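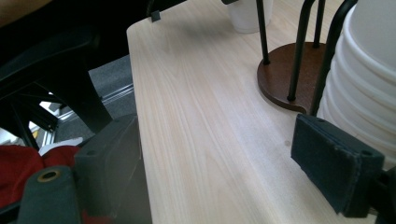
Refinishing a table with an unknown topcoat: how do I tell what is on it?

I want to recoat a break room table and need to identify the existing finish before I buy anything. The top is pale blonde wood with straight grain and a rounded front corner, and there is a faint sheen across the middle. It came with the office in Andulthorpe and has no maker's label underneath. White rings have begun to show near one side in raking light, mostly after lunch. My plan was to scuff and apply a water-based polyurethane, but I have read that this fails over wax or some oils. Is there a test order that does the least damage?

Evanthia Vrettos

Konrad Piątek
Work from the mildest solvent to the strongest, on the underside of the overhang if it carries the same finish.

Start with mineral spirits on a white rag. If the rag picks up a yellow or gray film and the spot turns dull, there is wax or polish on top. Remove all of it before you test further.

Next, put one drop of denatured alcohol on the spot and wait 6 minutes. Shellac goes sticky. If nothing happens, use lacquer thinner in a fresh spot. Lacquer dissolves. Water-based finishes usually soften and get tacky. Oil-based polyurethane may wrinkle but will not dissolve, and a factory catalyzed finish tends to show no change at all.

White rings are moisture in or under the film – they say little about which film it is. Shellac and lacquer are the most prone to them.

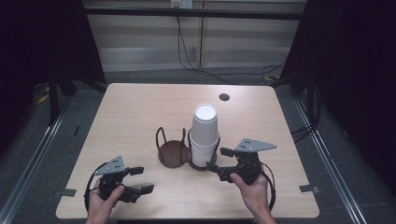
Paper cups and holder on the table.

If all three tests come back negative, clean, scuff with 320 grit, vacuum, and coat a small area. After a full cure, score a crosshatch with a razor, press tape over it and pull. Any flakes on the tape mean you need a bonding coat first. Ventilate, and keep the thinner away from plastic trim.

Ntuli
Just sand it to bare wood. I did 38 desks that way and never tested one.

Jiline
Be careful with the sanding advice above. If the top is veneered, the face can be thinner than a credit card and an orbital sander will go through it at the edges. Look at the end grain first. If the lines on top do not carry over the edge, assume veneer and stay with hand scuffing.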